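Manipulation Learning > Methods and results > Wrist view dropout: anyone reproduced the Tillis numbers?

gistau_fork
Posted Friday, 9:42 am

I have been trying to reproduce the wrist view dropout result from the Tillis write-up on our play kitchen setup. For those who skipped it: during training you blank the wrist camera on a fraction of samples, and the policy is supposed to stop leaning on it for coarse reaching. At test time all views are on.

Training set is 1,981 demonstrations, teleoperated, single arm. Evaluation is 168 trials per checkpoint. The instruction is always of the form "pick up X", and X is a soft or hard toy food item. The ketchup bottle is the item I care about, as it is long, lies on its side and can be gripped at many points along the body.

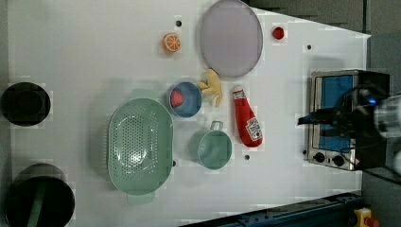

Overhead view, arm at the right, bottle to the right of the banana.

With dropout on, approach improves. The arm commits to the correct object sooner and wanders less between the bowl and the bottle. Grasp success drops, though, and it drops most on the bottle. I did not see that reported. Is anyone else getting it?

pillbridge
Posted Friday, 10:15 am

What is your dropout schedule? If you hold it constant to the end of training, you are telling the network that the wrist view is unreliable exactly where it matters. We anneal to zero over the last 500 steps of each phase and the grasp penalty mostly goes away.

gistau_fork
Posted Friday, 10:31 am

Constant. The write-up does not mention annealing.

pillbridge
Posted Friday, 10:50 am

It is in the config, not in the text.

maluleke_lab
Posted Friday, 11:28 am

I disagree that this is about the schedule. We ran annealed and constant side by side and the difference was inside our trial-to-trial spread. What moved the number was the third-person view. A side camera loses the grasp point whenever the hand comes between it and the objects, and the overhead does not see height. If you drop the wrist view as well, the policy has nothing left to close on. Look at a side frame with the gripper low over the table and ask what a network could extract from it about finger clearance.

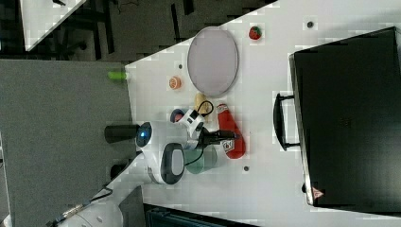 Lesego Msimang replied by email and let me paste it: the clearance argument only holds if the policy works frame by frame. With a short history the hand position a few frames earlier already fixes the height, and a blank wrist view costs you little. Check whether the people seeing the penalty are running without history.

maluleke_lab
Posted Friday, 11:34 am

For the record, ours was without history. So that part is a fair point. I still think camera placement is being undersold here.

gistau_fork
Posted Friday, 1:05 pm

No history on mine either. I will rerun with it.

On the question of what the wrist view contributes: I went through the wrist stream by hand. At contact distance the bottle fills the image top to bottom and you can read the stitched label, HEINZ and 1869 included. None of that detail is needed to close the fingers. What is useful is the strip of background between finger and fabric, and that is a thin signal.

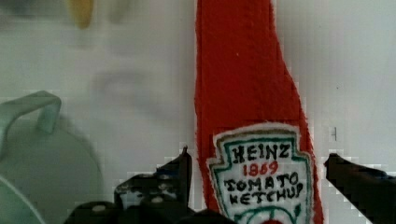 Wrist camera, plush bottle between the fingers.

So my revised guess is that dropout is fine for reaching and hurts only in the last stretch, where that strip is the main cue. If so, dropout should be conditioned on distance to the object – on when far, off when near.

pillbridge
Posted Friday, 1:22 pm

Distance to which object? You don't have that at training time without labels.

gistau_fork
Posted Friday, 1:30 pm

Gripper height above the table. It is in the robot state and costs nothing.

maluleke_lab
Posted Friday, 1:47 pm

Height will misfire over the bowl. The strawberry sits higher than anything lying flat, so your threshold turns the wrist view on late for that one. Use time to gripper closure, taken backward from the demonstration. Every episode has a closing event.

pillbridge
Posted Friday, 2:03 pm

Agree with that, with one caution: operators who regrasp give you several closing events. We filter on the last one and lose 400 episodes that never settle.

gistau_fork
Posted Friday, 2:40 pm

Noted. Plan for the rerun is below. Objections before I start, please, as the cluster slot is fixed. Overhead view for reference, fingers over the middle of the bottle.

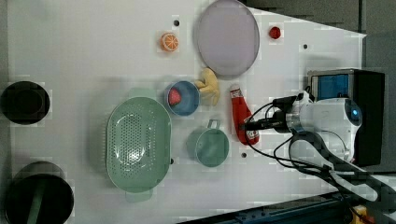 Rerun plan

1. Baseline, no dropout, no history.
2. Constant dropout, no history. This repeats my original run with a new seed.
3. Constant dropout, short history, to test the point from Lesego Msimang.
4. Dropout gated on time to last closure, no history.
5. Same as 4, with history.

All at 168 trials, same objects, start poses drawn from one shared list. Reach and grasp scored separately.

maluleke_lab
Posted Friday, 2:58 pm

Add a run with the side camera removed and I will stop arguing.

gistau_fork
Posted Friday, 3:06 pm

Added as 6. Results in this thread when they are in.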